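Home Topics A–Z Materials Random article Log in

Masking tape

Masking tape is a pressure-sensitive tape with a thin, easily torn backing, usually crepe paper, and an adhesive meant to come away without leaving residue. It is used mainly in painting, to cover areas that should stay free of paint, and also for labeling, light bundling and temporary marking.

Backing and adhesive

The crepe texture lets the backing stretch and follow a gentle curve. Most general-purpose grades use a rubber-based adhesive, which grips quickly but hardens with age and sunlight. Painter's tape, often dyed blue or green, commonly has an acrylic adhesive with lower tack and can stay in place longer. Rolls are best stored flat, away from heat.

Painting

The edge is pressed down firmly before paint is applied, and the tape is pulled back slowly at an angle. If the paint has dried hard, the edge may be scored with a knife first. Fresh paint underneath can lift, and delicate wallpaper is easily damaged.

Layout and marking

Tape is widely used to mark lines on floors, walls and tables. Stage crews mark furniture positions with it, and quilters use it as a sewing guide. On paper-covered surfaces it is generally left in place and thrown away with the paper.

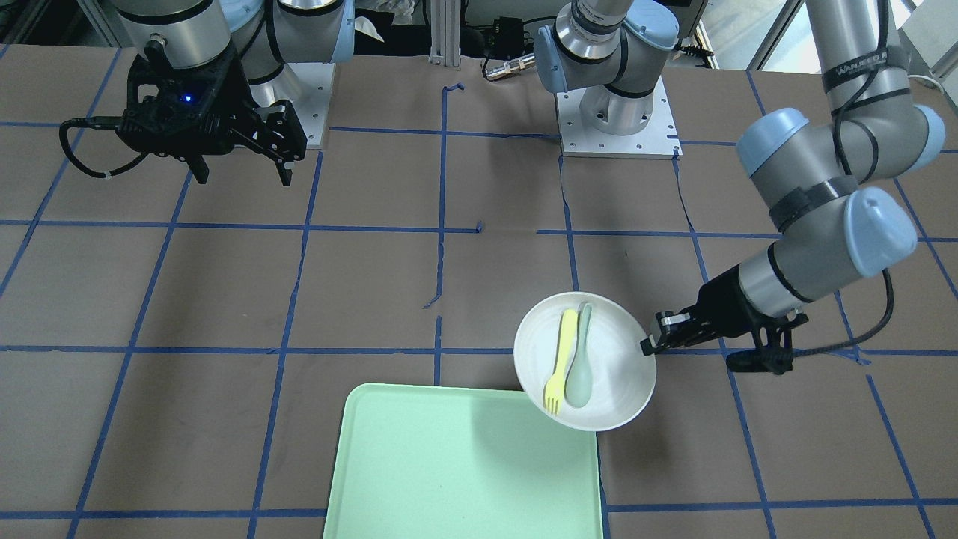
Ánh Âu objects to the usual advice on long lines, writing that a strip laid in one pull will drift however carefully it is held, and that she would sooner snap a chalk line and lay the tape against it in short lengths.

See also: Crepe paper, Drafting tape, Duct tape

Last edited February 17, 2024

We use cookies to remember your settings. Accept Decline

Contact | © Plarkmont Reference | Back to top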